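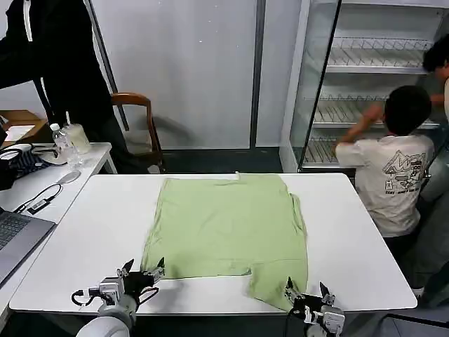

Plier un T-shirt, quelle aventure !

10 février 2026 – par Svenja Aebischer

Un T-shirt vert clair, une table blanche, et c'est parti ! Pour bien plier, il faut d'abord de la place. Étale le T-shirt à plat, puis passe tes mains dessus, du milieu vers les bords – comme si tu caressais un gros chat.

Mais d'où viennent les plis ? Le tissu d'un T-shirt est un tricot : un fil qui fait des milliers de petites boucles accrochées les unes aux autres. C'est pour ça qu'il s'étire si bien ! Quand on le laisse en boule, les fils se courbent et gardent un peu cette forme.
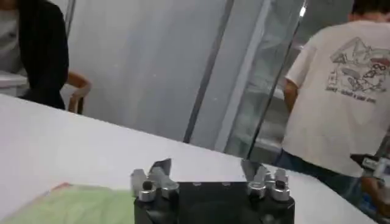 Severin Fuchs raconte qu'il a plié le même T-shirt 11 fois avant d'obtenir un beau rectangle, et qu'il a adoré ça.

À toi d'essayer ! Rabats un côté vers le milieu, avec sa manche. Fais pareil de l'autre côté, puis remonte le bas vers le col. Ça dépasse ? Pas grave, on rouvre et on recommence.

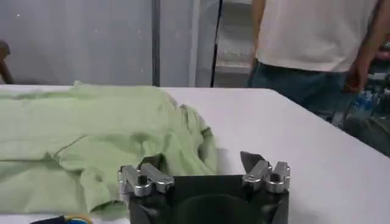
Et s'il est tout chiffonné ?

Attrape-le par les épaules et secoue-le un bon coup – flap ! Cherche ensuite l'étiquette : elle est souvent cousue à l'intérieur du col, dans le dos. Grâce à elle, tu retrouves vite le haut et tu peux étaler ton T-shirt dans le bon sens.

Dernière mise à jour : mai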